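Course Materials > Business Development for Small Firms > Unit 11 > Handout

Unit 11: Asking an Existing Customer for a Referral

Lecture notes by Custódio Meireles

These notes follow the order of the lecture. Students who missed the session should read them together with Unit 10, where we discussed how to keep a customer list. I repeat only a small part of that unit.
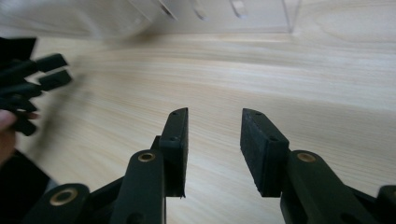 Reading time: 7 minutes

1. What we mean by a referral

In this course the word referral has a narrow meaning. A customer, or another person who knows your work, speaks with a third person about a need that this third person has, and the third person agrees to be contacted by you. If the third person did not agree, you have received a lead. If there was no need, you have received a name. Many business owners put all of these in one column of their notebook and then they are disappointed by the results.

Please use the three words separately in your assignments:

Name – a person or firm that could maybe buy from you one day.
Lead – a person or firm with a known need, who does not expect your call.
Referral – a person or firm with a known need, who expects your call.

Satish Iyer asked in the lecture if a written introduction by email is a referral when the third person did not answer yet. For our purpose it is still a lead. It becomes a referral at the moment of the answer.

2. The right moment

The most common mistake of my students is to ask too early. They sign the contract, the customer is friendly, and they ask in the same meeting for other firms to call. The customer has nothing to tell yet. He can only say that you made a good offer.

The second mistake is to wait until the relationship is silent. After a long silence the question sounds as if you are short of work, even when you are not.

Between these two there is usually a good period. Signs of it are:

- the customer has used what you delivered at least one time for its real purpose
- he or she has said something positive without being asked
- there is no open complaint and no open invoice question

The last point is forgotten very often. Before you ask, look in your own file. When your office sent a wrong invoice and it was not corrected, the customer will think about the invoice during your whole question.

3. Case: Ultitz

Ultitz is a firm that repairs and services commercial kitchens. The owner, Anong Thongsuk, had a good reputation and nearly all of her work came from customers who returned. She wanted to grow in the office sector, where she had only one customer, the canteen of Gaber.

Her first attempt was a letter to all customers. The letter said, in short: "We are growing and we would be happy if you recommend us to anyone who may need our services." She sent it in December and she got two answers. Both were season's greetings.

We discussed in the group why the letter did not work. My own list, which is not complete:

a) "Anyone" is not a person. The reader has to search in his whole memory, and he stops.
b) "Our services" does not remind the reader of a problem. A cold store that fails on a Friday evening is a problem he can remember.
c) The letter asks for an action but does not say what the action is. Should the reader call Ultitz? Should he give a telephone number to a friend?
d) It was the same letter for all. A customer of many years noticed this.

Her second attempt was a conversation with the facilities manager of Gaber, Róisín Ó Conaill, after a normal service visit. Anong had prepared one question: "You told me once that you meet with the facilities people of the other buildings in the park. Is there one of them who complained lately about kitchen equipment?" The answer came quickly. It was the manager at Erkon, and the complaint was about waiting times for repair.

Please note what is in this question. There is a group which the customer really knows. There is a limit ("one of them"). There is a concrete sign of need. It can be answered with yes or no, and a no is not embarrassing for either side.

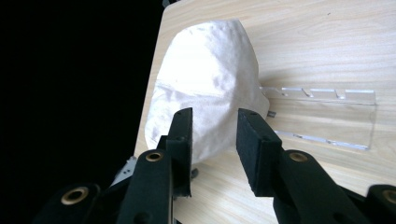 After the yes, many people become nervous and finish the conversation too fast. They say thank you, write down the name, and go home with a lead. Anong asked one more thing: "Would you be comfortable to mention me to him, and to ask if I may call?" Róisín said she would do it at the next meeting of the park. Then they agreed on how Anong would hear about it.

4. How to build your own question

Work with one customer at a time. Write his or her name on a sheet of paper, and under it write the groups this person belongs to. Typical groups are suppliers, neighbors in the same building, former colleagues, a trade association, parents from school, a sports club. You do not have to know all of them. If you find that you cannot write even one group, you do not know this customer well enough, and the next conversation should be for listening.

Choose one group. Now write down a sentence which a person in this group would say when he has the problem you solve. Use his words and avoid your professional words. An accountant does not look for "I need support with my receivables process." She looks for "My customers pay so late that I cannot sleep at the end of the month."

Then put the parts together:

"You mentioned [group]. Have you heard one of them say [sentence]?"

Say it aloud before you use it. Written questions are nearly always too long for the mouth. In the lecture we timed several of them, and those which took more than 11 seconds were difficult to answer – the listener started to answer the first half.

5. Should you offer money?

We had a lively discussion on this and I do not want to close it. Sreekumar Rai reported that his former employer, Judard, paid 2000 for every introduction that ended in a signed contract. In the beginning there were many introductions. Later the sales team found that a large part of them were weak, and some customers felt uncomfortable when they learned that their friend was paid.

My position is as follows. A fixed payment changes the conversation between your customer and his friend. The friend may ask, "Do you get something for this?" and your customer must have an answer. In some professions a payment is also forbidden or must be disclosed, so check the rules of your own profession first. A handwritten card or a small gift afterward, which was not promised before, does not have the same effect.

Students who disagree may write their assignment on this question. I will not give a lower grade for it.

6. After the referral

There are two people to look after, and the second is usually forgotten.

The new contact: call within one working day after you hear that the call is expected. Say the name of the person who connected you in your first sentence. Do not assume that everything was explained; ask what he was told.

The person who helped you: report back three times. First when you have made the call, then when there is an outcome, also if the outcome is no, and again after some months if you work together. These reports can be very short. Two lines by email are enough. In the case of Ultitz, Erkon did not become a customer at first, because they had a service contract which was still running. Anong told this to Róisín and thanked her. The later contract with Erkon started when the old one expired.

A customer who hears nothing will not ask you what happened. He will simply not introduce you again.

7. Assignment

Choose three existing customers. If you do not have your own business yet, use the customers of a firm where you have worked, with changed names. For each of them:

- list the groups
- write one question in the form of section 4
- explain why the moment is right or is not right, using the signs in section 2

Bring the sheet to the next session. We will practice the questions in pairs and each pair has 30 minutes, including the feedback. Please do not ask your real customers before the practice. Last year one student did it and had to use his best contact for a question that was not ready.

For those who have time, read again your notes on listening from Unit 4, especially the part about pauses. After you ask for a referral, the customer needs some seconds to think, and it is hard to be quiet then.

Related handouts
- Unit 4: Listening in the First Meeting
- Unit 9: Introducing Your Business in One Minute
- Unit 10: Keeping a Customer List That You Will Use
- Unit 12: When a Referral Goes Wrong

Questions about the course: please contact the course office | © 2018 Custódio Meireles | Back to top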